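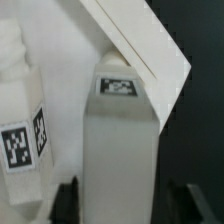
Household Tips > Cleaning > White Plastic

How to keep white plastic white

In my kitchen almost everything is white. The kettle, the bread box, the fan cover, the handles on the drawers, the housing of the small sewing machine which stands by the window. When we moved to Winville I was very happy with this, and after one winter I was less happy. White plastic becomes yellow near the stove, gray near the door and a little sticky everywhere else. I have tried many methods since then, and I write down the ones which I still use.

First you should find out what kind of dirt you have. Gray dirt is mostly dust which has stuck to a thin layer of grease. Yellow color can be grease also, but it can be the plastic itself, which changes from sun and heat. Take a cotton swab with a drop of dish soap and rub one small place, somewhere at the back. If the swab becomes yellow and the place becomes white, you have grease and you can clean it. If the swab stays clean, the color is inside the plastic, and soap will not help.

For grease I use warm water, 30 degrees on my thermometer (I mean Celsius, so for American readers it is 86), and one teaspoon of dish soap in a small bowl. Hot water is not better. It can make thin covers lose their shape, and I ruined the lid of a butter dish in this way. Wipe with a soft cloth, wait 3 minutes, wipe again with clean water, and dry with a towel. The drying is important, as the drops leave marks with our hard water.

If the layer is old, make a paste from baking soda and water. It should be like yogurt. Put it on with your fingers and move them in small circles without pressing. On shiny plastic please try it in a hidden corner first, for baking soda is gentle but it can still make a dull spot. I do not use scouring powder or the green side of the sponge on anything white. The scratches are too small to see on the first day, but the dirt goes into them and then it stays.

Before you wipe anything electric, pull out the plug. The cloth must be damp and well wrung out. Never spray a cleaner directly on the housing, spray it on the cloth. Around screw holes and buttons I use a dry toothbrush first and the damp cloth afterwards, otherwise the dust becomes mud and sits in the holes.
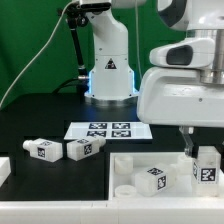
Can I use bleach on yellow plastic?
I would not do it. Bleach can make the surface weak and sometimes more yellow after a few months, and it is dangerous if it meets vinegar or ammonia. For a loose part without electronics, like a drawer handle, you can try ordinary hydrogen peroxide from the pharmacy. Wear gloves, leave it for one hour in a glass dish, rinse it well, and look at it in daylight before you repeat.

Sticky marks from labels are a different problem. Warm the label with a hair dryer on the low setting and pull it slowly, flat against the surface. What remains can be rubbed with a little cooking oil on a paper towel. Leave the oil for ten minutes, then wash it away with dish soap. Nail polish remover with acetone will melt many plastics, so keep it in the bathroom. If the label has a safety warning or a serial number on it, let it stay and only clean around it.

My neighbor Gus Strickland uses a school eraser for black marks from shoes and bags. I did not believe him, but on the white baseboard plastic in our hall it worked very well. The eraser must be white, a pink one left a pink shadow.

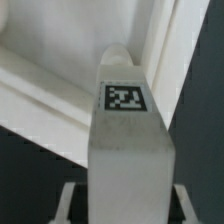
Winville Home Notes, No. 22

Where you put white things matters also. I moved the bread box away from the stove in November and the side has not changed its color since then. The sewing machine has now a cotton cover against the sun, made from an old pillowcase. A cover from plastic film is not so good, because it can stick to the housing when it is warm.

For the cloths: wash them without fabric softener, it leaves a film. I keep the ones for white plastic in a separate jar, and they do not touch the frying pan.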